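Call for Participants: Private Well Water Survey, Plemville and Brelport

Susis Water Survey
Posted 2022-05-07

Households that draw drinking water from a private well in Plemville or Brelport are invited to take part in a seasonal survey of nitrate, hardness, manganese and specific conductance. The survey follows the same wells through the summer and closes in September. There is no charge to participating households, and every household receives its own results.

Background

Private wells in the two towns are not covered by the routine testing that applies to the public supply. Most are tested once, at the time of drilling or at the sale of the property, and the result is then filed. A single result gives little information about seasonal change, which in shallow wells can be considerable. Nitrate in particular may rise after spring rain and fall again as the water table drops.

An earlier round in the Ferri Creek drainage enrolled 49 wells. The records from that round were usable for conductance and hardness, but many nitrate samples arrived too warm to be accepted. The present protocol has been rewritten with shorter holding times and a fixed drop-off point in each town.

Who can take part

A household is eligible if all of the following apply:

The well is in use and supplies the kitchen tap.
The address is within the town limits of Plemville or Brelport, or in the Ferri Creek drainage between them.
An adult resident is available to collect samples on the assigned mornings.
There is an accessible tap upstream of any softener, carbon filter or reverse osmosis unit.

Drilled, driven and dug wells are all accepted. Dug wells are under-represented in the records so far and will be given priority if enrollment exceeds capacity. Wells that have been shock-chlorinated within the past month should be entered on the form as such – they can be enrolled, but the first sample will be delayed.

Renters may apply with written permission from the owner. Wells that serve more than one dwelling count as a single well, and one household should apply on behalf of the others.

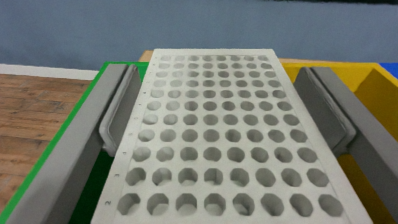
Rack with round openings, green and yellow bins on either side.

What participants do

Each household collects a sample on nine assigned mornings. The sequence is the same each time.

Open the tap upstream of treatment and let the water run for 15 minutes. Remove the aerator beforehand if there is one. Rinse the bottle three times with well water and fill it to the shoulder. For the manganese sample, draw 10 mL through the filter supplied and discard the filter afterward. Write the time on the label in pencil. Put both containers in the cooler bag with a frozen pack and bring them to the drop-off point before noon.

The nitrate bottle contains no preservative and may be rinsed. The manganese tube does contain preservative and must not be rinsed. This is the most common error in the earlier records, and the new labels are worded accordingly.

Participants also fill in a short field sheet covering rainfall in the previous two days, any change in the taste, color or smell of the water, and any work done on the pump, pressure tank or plumbing. An entry of "none" is preferred to a blank.

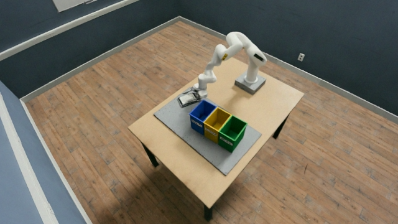

Missed mornings can be made up within two days. A household that misses three in a row will be asked whether it wishes to continue, and its place may be offered to a well on the waiting list. Data collected up to that point are kept unless the household asks for them to be deleted.

Analysis and reporting

Nitrate is reported as nitrogen, in milligrams per liter. Hardness is reported as calcium carbonate. Conductance is corrected to 25 degrees Celsius. Every batch includes a blank and a duplicate, and results from a batch in which either one fails are withheld until the batch has been repeated.

Results are mailed or e-mailed to the household, with the reporting limit printed beside each value. If a nitrate result is above 10 mg/L as nitrogen, the household is called by telephone on the day the result is confirmed and a second sample is requested. The survey does not test for bacteria, lead, arsenic or pesticides. A result from this survey should not be read as a statement that the water is safe to drink in other respects.

Maps in the final report will show wells displaced by a random distance. Street addresses and owner names are not published or passed to third parties.

What is provided

Bottles, tubes, filters, labels, a cooler bag and two frozen packs. Households that complete the full schedule may keep the cooler bag and will receive a written summary of their well's record, including a plot of each measurement against date. No cash payment is made. Mileage is not reimbursed, but pickup can be arranged for residents who do not drive.

How to apply

Forms are available at the town offices in Plemville and Brelport. State the well type, the depth if known, the year of construction if known, and the location of the sampling tap. A copy of the driller's log is useful – please attach one if it is at hand. Questions about eligibility go to Aldo Colombo, survey coordinator. Applications are taken in order of receipt, apart from the priority given to dug wells.

Comments on this notice

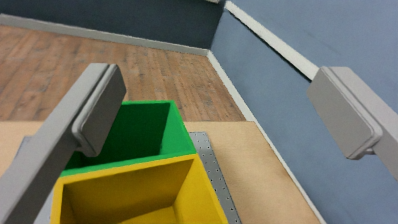
Debora Marchetti: Our only tap ahead of the softener is the outdoor spigot, and it has a frost-proof valve with a vacuum breaker on it. Does that count as accessible? Depth is unknown, the well was dug before we bought the house.

Aldo Colombo: Yes, an outdoor spigot is acceptable if no hose is attached while the water is running. Leave the vacuum breaker in place and note it on the form. Enter the depth as unknown. We can measure it at the first visit if the cover can be lifted.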